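August 20, 2026

Up way too early for a day off, and all because of baseball tickets. Coffee first, then the laptop, then this. 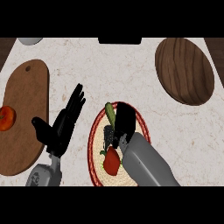
The great playoff ticket morning

So the Pimetano Rovers made the postseason (still can't believe I get to write that!) and single game seats went on sale at ten this morning. I had the page open by nine. Annelies told me on the phone last night that I was being ridiculous, it's low-level minor league ball, the place has never sold out on a weeknight in its life. Well. At ten sharp I clicked the button and got a little bar that said I was number 2618 in line. 2618! The park barely holds that many people if you count the grass bank.

I sat there and watched the number drop. It went fast for a bit, then stuck, then the page went white and I said a word I won't put down. It came back on its own and I hadn't lost my spot, so whoever runs the thing has improved it from last season, when it tossed you out if you so much as sneezed.

Jörg was texting me the whole time from the actual box office line. He'd taken the morning off work and driven down there, and he said it went past the team store and halfway to the bus stop. He wanted to know if he should stay put or if I had it handled. I said stay put. He said it was hot and the man in front of him was telling everybody his life story.

I got through a little before eleven. Third base side was gone, the first few rows behind home were gone, but there were three together in section 10, up under the roof. That's the good part of the park anyway – shade for the early innings and you can see the pitches move. I grabbed them. Then it wanted my password, which I'd changed in June and of course didn't remember, and the timer was running down in red at the top. I got it on the third try. My hands were shaking like I was the one pitching.

Texted Jörg "GOT THEM" and he wrote back that he was four people from the window. He stayed in line and bought the bobblehead voucher so the trip wasn't a waste. I owe him a lunch.

Who gets the seats

Me, Jörg, and then it's either Annelies or Severin. Severin has been to more games than any of us this year, and he sat through that awful rain delay with me against Darkier when everyone else went home. But Annelies is the one who got me going to the park in the first place. I'll ask her first and see. She may have to work that night, and then it solves itself.

Other stuff

Listened to last night's game again while I folded shirts. Zwahlen family loyalty aside (Severin's cousin is the backup catcher), I think they should start the kid lefty in game one. He walked a few too many last week, sure, but nobody in that other lineup hits a slow curve. Jörg thinks I'm nuts and wants the veteran. We've been arguing about it since Sunday and neither of us has budged an inch.

I need to find my good cap before the game. Last I saw it, it was in the back of the car under the folding chairs.

Home game again tomorrow, gates open at six. I don't have a ticket for that one, I'm going to walk up and see what's left.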